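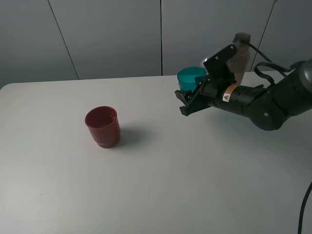
탁상용 로봇팔 예산, 본체 말고 뭘 더 잡아야 하나요?

플룰리아맘
2023년 9월 17일

작은 공방을 하면서 주말에 아이들 체험 수업도 같이 하고 있어요. 내년 1월부터 컵 집어서 옮기고 분류하는 로봇 수업을 넣어보려고 장비를 알아보는 중인데요, 쓸 수 있는 돈이 딱 700만 원입니다. 더는 안 나와요ㅠㅠ

후보는 Dinu 중고랑 Sedberg 신품이에요. Dinu는 팔만 보면 훨씬 싼데 그리퍼가 별도라고 하고, Sedberg는 그리퍼 포함인데 본체 값만으로 예산이 거의 끝나요. 하는 일은 플라스틱 컵 들었다 놓기, 나중에 빈 병 옮기기 정도고 무거운 건 안 해요. 테이블은 흰색 상판으로 쓰던 게 있어서 그대로 쓸 생각입니다. 이럴 때 중고로 가도 될까요? 본체 말고 꼭 잡아둬야 하는 항목도 알려주시면 감사하겠습니다!

볼트세개

저도 비슷한 규모로 들여놓고 3년째 쓰고 있어요. 컵 정도면 중고도 괜찮다고 봅니다. 대신 견적서에서 팔 가격만 보시면 안 돼요. 저는 그리퍼에 브래킷에 케이블까지 따로 사느라 200만 원이 더 나갔거든요(이때 진짜 울 뻔했어요).

케이블은 길이 꼭 재보고 주문하세요. 손목 쪽은 팔이 돌아갈 때 당겨지니까 여유가 있어야 하고, 테이블 옆으로 늘어지는 선은 아이들이 걸려요. 저는 선 정리용 클립이랑 바닥 몰딩을 나중에 샀는데 처음부터 넣으시는 게 편해요.

그리고 두 손가락짜리 평행 그리퍼면 컵을 옆에서 무는 건 잘 되는데, 얇은 컵은 힘 조절이 안 되면 찌그러집니다. 여는 폭이 76mm는 되는지 확인해 보세요. 제 건 그보다 좁아서 큰 컵은 테두리만 겨우 물어요. 목이 긴 병은 목을 잡으면 되니까 의외로 폭 걱정이 덜해요. 손가락 끝에 붙일 고무 패드도 소모품으로 조금 잡아두시고요.

아, 비상정지 버튼이랑 안전 울타리도요! 아이들 오는 곳이면 이건 무조건입니다. 판매자한테 비상정지가 포함인지 물어보고 답을 글로 받아두세요.

sedberg쓰는사람

그냥 신품 사세요. 중고는 고장나면 답 없음.

발트소프공방

윗분은 신품 추천하셨는데 저는 좀 달라요ㅎㅎ 중고라도 Baltthorpe처럼 점검하고 파는 데서 사면 보증이 짧게나마 붙어요. 개인 거래는 저도 말리고 싶고요.

예산 짤 때 저는 수리비를 아예 따로 떼어놨어요. 안 쓰면 다음 해에 그리퍼 바꾸는 데 보태면 되니까 마음이 편하더라고요. 배송비랑 설치비도 물어보세요, 저는 이걸 빼먹어서 의자를 못 샀어요.

테이블은 쓰던 거 쓰신다니 상판 두께랑 흔들림만 봐주세요. 팔이 빨리 움직이면 가벼운 테이블은 같이 흔들려서 세워둔 컵이 넘어갑니다. 사시기 전에 판매처에 수업에서 쓸 컵을 들고 가서 한번 집어보게 해달라고 하세요. 저희는 색깔별로 몇 개 챙겨 갔는데 귀찮아하지 않고 다 해주셨어요.

플룰리아맘

와 그리퍼 여는 폭은 생각도 못 했어요. 지금 컵 지름 재러 갑니다. Dinu 쪽에 비상정지 포함인지도 물어보고 답 오면 여기 다시 적을게요!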